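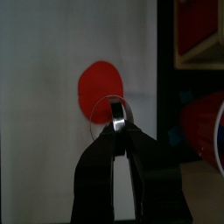 Clear ring up against the red dot, ticket 1131

Ticket 1131
Opened: December 29, 2012
Product: Gikarex clear ring, bought through Viklund online
Site: Trirndale, back table
Status: Open, waiting on Viklund

Hi again, same customer as ticket 296 (the one about the delivery slip, all sorted now, thank you!). This one is about the clear ring. I'll write down what I've tried in the order I tried it, so you don't have to send me back through the checklist.

The problem in short: the ring is so clear that once it's lying on our white board it's gone. I can be looking straight at it and still not see it. The listing says "easy to spot on light surfaces" and I'd love to know whose eyes that was tested with. On a dark surface it's fine, or at least fine enough. Against something red I can make out the outline, though it's still faint. On the white board under our light I mostly find it by patting the board with my hand, and then it skids off and I'm under the table with a flashlight.

First thing I did was clean it. Your help page says dish soap and a soft cloth, so that's what I used, twice, and let it air dry overnight. No change, except now it's even clearer, ha. I also wiped down the board in case a film was causing glare. No change there either.

Next I turned the light down. Our lamp has a dimmer and I ran it as low as I can stand to work in. The ring did get a little easier to find, but everything else on the table got harder, and I kept reaching for the wrong tray. Back to full brightness after one evening of that.

Then I tried a different layout, all the containers along the back and the board in front, so there'd be only one place the ring could be. Left to right it goes blue tray, orange box, the white bowl with the red rim, pink tray. I liked this setup a lot and I'm keeping it no matter what happens with the ring. The surroundings are all black, so things with any color to them pop right out.

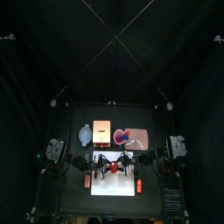 The trouble is that the board gets so bright against all that black that my eyes adjust to it, and anything clear sitting on top just washes out. So tidier, yes. Fixed, no.

After that I went with your chat tip and put a strip of blue painter's tape on the ring. That works for spotting it! But the tape peels at one end, and it makes that side thicker, so the ring won't drop through the slot in the test card that came in the package. I took the tape off and cleaned up the sticky stuff with rubbing alcohol. If that was a bad idea for this material please tell me, the leaflet doesn't mention it either way.

Last try was a marker. The ink beaded up and rubbed off on my fingers, then on the pink tray, then on my sleeve. I don't recommend it.

What I'd like from you, and any of these would do:

Swap it for a tinted one. Your site shows an Urnby version in smoke or amber, but it's been "back soon" since I started looking at the beginning of December. If there's a date, I'm happy to wait.

Or tell me if there's a paint or a dye that sticks to it and doesn't add thickness. I have a free afternoon coming up and I don't mind doing the work.

Or take it back. I still have the packaging, minus the little bag, which ripped.

I don't need a second clear one as a spare – I saw that was the standard offer in the replies to other people, and 2 rings I can't see isn't going to help me much.

Update, same day, later: I laid a sheet of dark gray craft paper over the board and tried again for 18 minutes. Much better, found the ring every time with no patting around. The paper slides though, and it curls at the corners. I'm going to look for a gray mat the size of the board tomorrow. Please leave the ticket open, I'd still like an answer on the tinted ring, and on the rubbing alcohol.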